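4.2 Dobrar peças com cintura elástica

Esta secção aplica-se a calças, calções e saias com elástico franzido. O folheto que acompanha o organizador Mesholm promete que qualquer peça fica lisa em três movimentos. Não contámos com isso, e sugerimos que o leitor também não conte: o elástico puxa sempre o tecido para dentro e a dobra nunca sai direita à primeira.

1. Estenda a peça numa mesa limpa, com a cintura virada para cima.
2. Alise as pernas com a palma da mão, da cintura para a bainha.
3. Sobreponha as pernas, costura com costura. Se as bainhas não coincidirem, acerte por elas e deixe a diferença do lado da cintura.

NOTA: O manual anterior mandava esticar o elástico até desaparecerem as pregas. Elas voltam assim que se larga – poupe o trabalho.
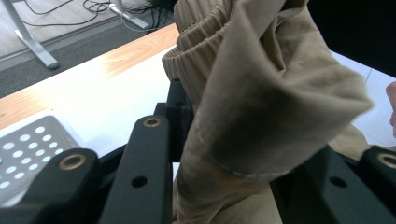

Fig. 9 – Tecido caqui-bege amarrotado, com cintura elástica franzida e bainha pespontada.

4. Dobre a cintura sobre as pernas, numa faixa da largura da mão.
5. Dobre o resto ao meio, e outra vez ao meio se a gaveta for baixa.
6. Arrume com a dobra para cima.

CUIDADO: Não passe o ferro quente sobre o elástico. A etiqueta «não precisa de engomar» merece alguma desconfiança, mas a temperatura máxima indicada é para respeitar.

Quanto ao spray alisador Plavosley, vendido à parte, experimentámo-lo em algodão e em misturas. Os vincos mais fundos ficaram quase todos. Quem já o tiver pode gastá-lo; comprá-lo de propósito parece-nos exagero.

Itens relacionados
4.1 Separar a roupa antes de dobrar
4.3 Camisolas e malhas grossas
5.1 Montar as divisórias Mesholm
Spray Plavosley: modo de usar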